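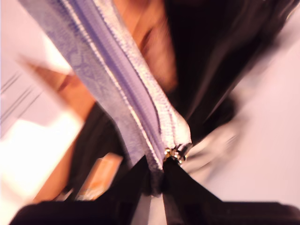 O fecho lilás, com o cursor de metal na ponta.

Tempo de leitura: 2 minutos

Assunto: Re: [costura-e-arrumação] Tecido lilás e a mesa cheia

Em 17 de janeiro de 2018, uma colega da lista escreveu:

> Comprei em dezembro um retalho lilás e branco na Sosa, com 30 cm de largura, e queria fazer uma bolsinha com fecho. O fecho precisa ser da mesma cor? E onde vocês trabalham, se a mesa é também a da casa?

Cara colega,

Agradeço a sua pergunta. Eu também gosto deste tecido manchado, tipo mármore. Sobre o fecho: não é obrigatório que seja igual. O meu tem uma fita lilás com manchas um pouco mais escuras e os dentes vão do lilás ao roxo. Com o tecido ao lado, a diferença quase não me incomoda.

Sobre a mesa, devo confessar que não sou bom exemplo. A minha é de madeira e recebe tudo: as folhas impressas, o cesto de vime com a asa alta, a roupa escura que ainda não dobrei.
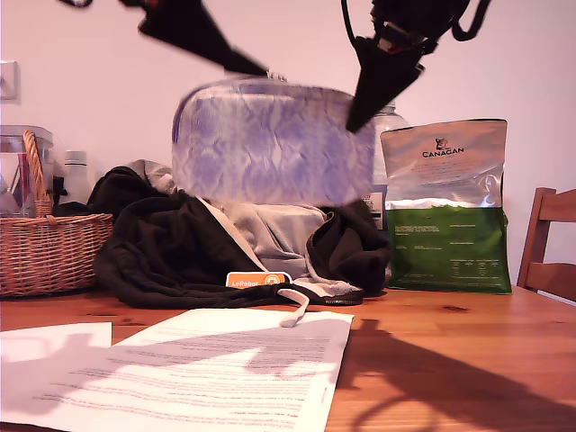

Eu costumo começar pela roupa, que ocupa o maior espaço – depois tiro os papéis e só no fim passo para as garrafas. O cesto deixo ficar, tenho carinho por ele. Para os retalhos uso as caixas da Wila, modelo 243, que fecham bem. Antes de cortar, passo o tecido a ferro pelo avesso e espero que arrefeça.

Se o retalho ficar ondulado, convém esticá-lo pelos dois lados, sem muita força, e marcar logo com giz.
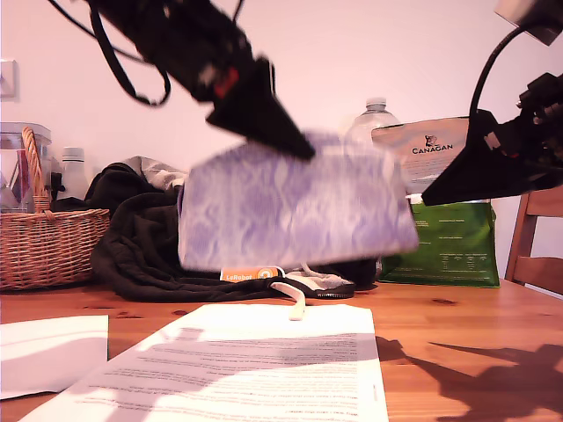 O pano lilás e branco esticado sobre a mesa; atrás, a ração Canagan.

Peço desculpa pelos erros de português, ainda estou a aprender.

Cumprimentos a todos

Comentários

"Também tenho um monte de roupa na mesa. Obrigada pela mensagem."
"O giz da Stutum sai bem deste tipo de pano?"
"Sai, mas experimente antes num canto."

Contacto: administração da lista | © Lista Costura e Arrumação | Voltar ao topo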